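The Letter from Badance

Yaryna Pylypenko came to Ponell in November, when the river was already the colour of old tin. She rented the room above the bakery and she paid three months in advance, because she did not like to owe anything to anybody.

Her grandmother's letter was in her coat. It had one address on it, 5 Karunaratne Street, and one sentence which Yaryna had translated many times and always a little differently. The last time it became: "Ask the woman there for the colour of the door."

She walked to the street on her second morning. Number 5 was a narrow house with a grey door. An old woman opened before she could knock.

"You are letting out my heat," said the old woman. "Come in or go home."

Her name was Thérèse Chisholm. She made tea in a pot with no lid, covering it with a saucer, and she read the letter with a magnifying glass. She read slowly. A truck passed in the street and the cups trembled.

"I wrote to her for eleven years," said Thérèse. "She never told me she had learned to write English so badly."

"She had not learned it. This is my translation."

"Ah. Then it is you who writes badly."

Yaryna laughed, and it surprised her. She had not laughed since the funeral.
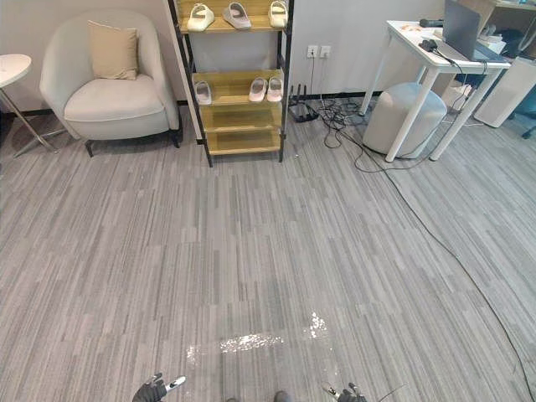

"What colour was the door?" she asked.

Thérèse put down the glass. Outside it had begun to rain, and the neighbour was calling his dog by a name which Yaryna could not understand.

"Green. Your grandmother painted it the summer she lived here. She was nineteen, and she bought the paint in Pameck with money that was for her ticket home. So she had to stay until Christmas." The old woman turned her cup on its saucer. "My husband painted it over when she left. I did not speak to him for a week."

"Why did she want me to ask?"

"I suppose she wanted that somebody would say it to you."

They went together to the hall. With the end of a butter knife Thérèse scratched the wood beside the hinge, where the grey paint was already lifting. A small piece fell on the mat. Yaryna bent down and put her finger on the place.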